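Bellside Shared Workshop
Build a Helper at Home: notes for session four
3 Mar 2018
Shares 100 | Comments 3

Welcome back, everyone, and a special hello to those of you who have been soldering at the kitchen table since October. Tonight we leave the bench behind and talk about taking your build into an ordinary room, where the floor has things on it and the furniture was put there to suit people.

Start with the bathroom (I know, I know, you all wanted the kitchen). It's a lovely place to learn because the jobs are small and familiar: reach towards a tap, find the mug with the toothbrush in it, stop before you bump the basin. Choose one of those and stay with it for the whole evening, even if it feels a bit dull by the third go.

Before you power up, please do the following.

Measure your counter height and write it in the log. Your arm's resting pose should sit below the edge, with a hand's width to spare.

Look at your cable runs. Keep them off the driving path and tape down whatever has to cross it. Our Grirngate base weighs little enough that one stray lead under a wheel will turn it sideways, and then you've lost your starting position and your good humour together.

Cover the mirror for your first run, or mark it as a no-go area in the map. The depth sensor will happily believe there is a second room in there, and I've watched a build of mine try to drive into it.

Have someone sit near the laptop with a hand free for the stop key. Shoes on, please!

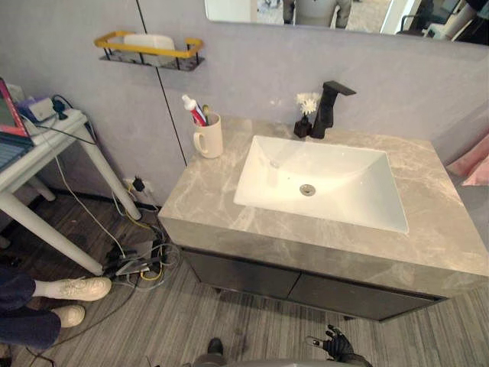
Notes by Zoi Kouris, with corrections from Genowefa Wróbel

A black tap over a white basin is kind to your colour threshold, so begin there if you have one. Pale things against pale walls are much harder, and a white mug may need the lamp moved a few times before the camera settles on it. Go slowly with the fingers near stone, too. Set the grip limit to 1,004 in the config file (the default of 3,810 is far too keen) and creep up from there.

For next time, bring your log and nearly 3,000 lines of patience. We'll start on the wrist.

Comments (3)

Sofia Mota: Does the mirror advice go for shiny tiles as well? Mine are very glossy.

Zoi Kouris: Yes, Sofia, a tea towel and some painter's tape will do for now.

Setareh Sadeghi: Grip limit worked a treat on my Tolentino hand, thank you. Still fighting the wheels.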